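Kellside Wrestling Community Help

Title reign after a vacated belt

Posted by Drenadska

I maintain the title history pages for our regional promotion and would appreciate guidance on a matter of record. The Kellside Heavyweight Championship was vacated in October when the holder was injured. The same wrestler won it back in a tournament final. Should this be entered as one continuous reign or as two? The printed program lists a single reign of 661 days, and I do not believe that figure is correct.

Katherine Alvarado

It should be entered as two reigns. Once a championship is declared vacant, the reign closes on the date of the announcement, regardless of who wins the belt afterward. The days between the announcement and the tournament final belong to no champion and should be shown on a separate line marked "Vacant." The program appears to have counted from the first win without removing the vacant period. If the promotion later issues a statement that it recognizes the reign as unbroken, please add a note and cite the statement. Do not alter the dates.

Fudavero

two reigns I think. the tag belts had the same thing and they were listed twice. 14 days vacant in that case

Tu

Please also confirm whether the tournament final was taped. Our pages use the date of the match, with the broadcast date in a footnote. A difference of 6 days between the two is common and has caused errors in the past.

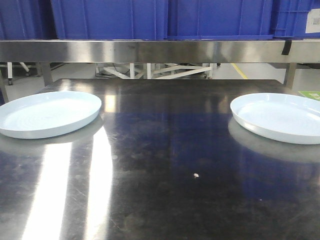
Does an interim champion count in the title history?

An interim champion is listed in a separate table unless the promotion later recognizes the reign as official, in which case it is moved to the main list with a note.

Contact the moderators | Copyright Kellside Wrestling Community Help | Thread 2297 | Back to top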